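Two men with the same name in the county records – how do I tell them apart?

Posted in Family Records Help by Roscoe Thibodeaux

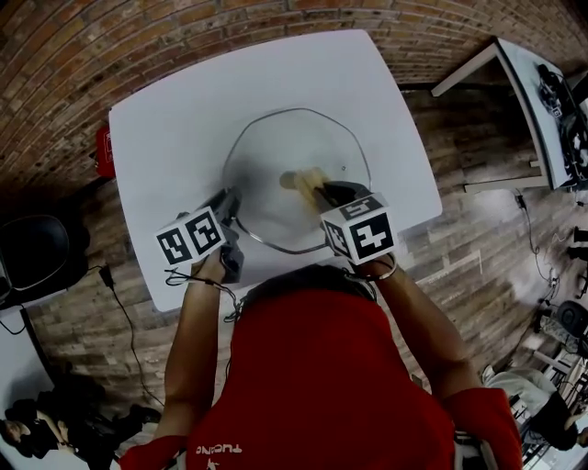

I am trying to sort out my great-great-grandfather, Amos Prothero. He shows up in the township of Gevstead in the 1850 census, age 36, born in Ohio, with a wife named Lydia and 4 children. The trouble is that there is a second Amos Prothero in Zidwood, one township over, also born in Ohio and only 2 years younger. His wife is listed as Lydia too.

I have a land deed from December 1853 signed by an Amos Prothero, and a church membership list that has the name once, with no age and no wife. The family story says our Amos was a deacon, but I can't tell if the man on the list is ours. Three online trees have merged them into one person with nine children, two of them born five months apart. Where would you start?

hollisgrove

Start with the deed. Don't work from the index, get the full text. If he was selling, the wife may have had to release her dower, and the clerk sometimes wrote down her full name or had her make a mark. Then look at who owned the land on each side. Neighbors tend to stay the same from one record to the next, and they will place your man in one township or the other even when the clerk left that out.

After that, pull the tax lists for both townships, every year you can get. One Amos will usually drop off before the other, either because he died or because he moved. Make two columns on paper and put a record in a column only when something besides the name ties it there. Leave the rest in a third pile. The church list would go in the third pile for now.

Also check whether the two were cousins or uncle and nephew. "Junior" and "Senior" in that period only meant younger and older, and did not have to mean son and father.

marthaw52

I had the same problem with my Hidulska line. Probably they are the same man counted twice, that happened a lot. The census taker came through on different days.

ninepenny

I would be careful with the answer above. People were counted twice sometimes, but then the children should match, or come close. Compare the first names and ages of the kids in both households. If they differ, you have two families.

On the church list, ask whoever holds the original book if there are minutes with it. I found a man received by letter on page 164 of a minute book, and the letter named the congregation he came from. The typed membership list had dropped all of that. Deacons were normally chosen at a business meeting, so the minutes are where that would be written down.

As for the online trees, I'd leave a polite note with your sources once you have them – some owners will fix it and some won't.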